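Setting a table for one

August 2025

I have finally got round to buying proper things to eat off, and I am so pleased with them that you're getting a whole post about it. For years I ate lunch out of whatever was clean, usually a mixing bowl, usually standing up. Then my friend Chenxi Su came to stay, set two places without being asked (forks on the left, glasses where glasses go) and I sat there thinking, well, this is lovely, why don't I do this?

So I went to Breven, the second-hand place behind the bus station, with a budget of 10 pounds and came home with a bagful. They have a back room with roughly 300 odd plates in it, stacked by size and not by anything sensible like colour, and I was in there so long that the man started putting the lights out. I wanted plain and pale with a bit of a rim to stop the peas. Then cutlery with coloured handles, which I've wanted since I was small — my gran had some and we used to fight over who got the green ones.

The cup was the last thing in the bag and it's my favourite. Pink! I never buy pink! It goes beautifully next to cream, and next to teal it's even better, which I would not have guessed standing in the shop.
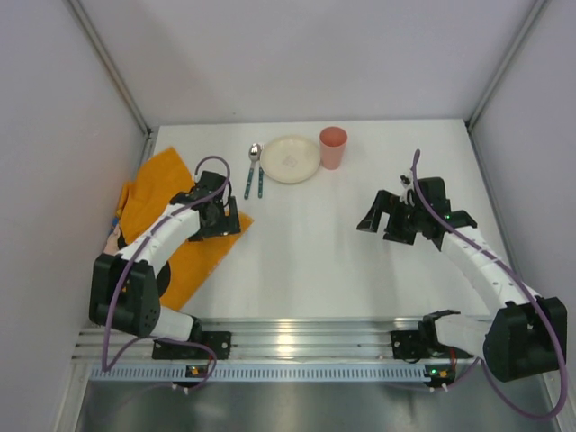
As for the cloth, I do love a big splash of orange on a white table. I like a cloth rumpled and off to one side until I sit down, and I haven't ironed one since about November. A plain one would be more grown up, I know, but a bit of a printed pattern hides the soup.

Spoon on the outside, fork next to the plate, both on the left. Chenxi would move the spoon over to the right and she'd have the etiquette books behind her, but I'm left-handed and I eat a lot of soup, so there it stays. Next I'm after a small bowl to go with the plate. If anybody has seen a nice one in Seixas market, please tell me before I go and buy six.

Print this post
E-mail this to a friend

Recent posts
Soup for a wet week
The Evel teapot, one year on
Mending a chair with string
What I keep in the top drawer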